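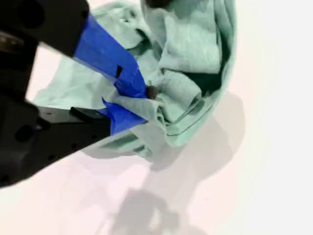 Section 4. Setting Up the Steam Station

Read this section before you fill the tank for the first time. It covers the Vanley garment steam station with the standard hose and the folding rest. If you have the wall-mounted model, go to Section 6.

What you need

A level surface that can take heat
A grounded outlet within reach of the cord
Tap water, or a mix of tap and distilled water if your water is hard
An old cotton towel

4.1 Placing the base

1. Take the base out of the carton and remove the plastic film from the control panel and the underside.
2. Set the base on the level surface with the water window facing you.
3. Leave 4 inches of clear space behind the base for the hose to bend.
4. Fold out the rest until it clicks. The iron must sit flat on it and not rock.

Note: The rest can be fitted on the left or the right. To change sides, press both gray tabs, lift the rest off, and push it onto the other pair of posts.

CAUTION: Do not place the base on carpet, a bed, or the ironing board itself. The vents are on the bottom.

4.2 Filling the tank

1. Make sure the cord is unplugged.
2. Pull the tank straight out toward you.
3. Open the cap and fill to the MAX line. A full tank holds 60 fluid ounces.
4. Close the cap and wipe the outside of the tank dry.
5. Slide the tank back in until it stops.

Do not add starch, scent, vinegar, or water from a clothes dryer. Starch can be sprayed on the garment by hand after the iron has been put back on the rest.

4.3 First heating

1. Plug in the cord and press POWER. The light blinks while the station heats.
2. Wait until the light stays on.
3. Hold the iron over the towel and press the steam trigger for 14 seconds. The pump will be loud until water reaches the boiler.
4. Iron the towel until no white specks come out of the soleplate.

A slight smell during first heating is normal. If it is still there after the second tank, stop and call the service desk.

4.4 Choosing a setting

Check the care label first. If a garment has no label, start on LOW and try the inside of a hem.

LOW: acetate, nylon, acrylic, most linings
MEDIUM: polyester, silk, wool with a press cloth
HIGH: cotton, linen

Iron the LOW items first and work up. The soleplate heats much faster than it cools, and going from HIGH back to LOW can take several minutes. Dark fabrics may turn shiny on any setting, so iron them inside out.

WARNING: Never steam a garment while someone is wearing it. Keep your free hand away from the front of the soleplate when you pull fabric tight.

4.5 Shutting down

1. Set the iron on the rest and press POWER.
2. Unplug the cord.
3. Let the station cool completely before you move it.
4. Empty the tank if you will not use the station again that day.
5. Loop the hose loosely around the base. Do not kink it or tuck it under the rest.

Descaling is covered in Section 5.

Section 4 revised April 26, 2021. Text: Barbara Szulc. Checked by: Bogdan Wieczorek.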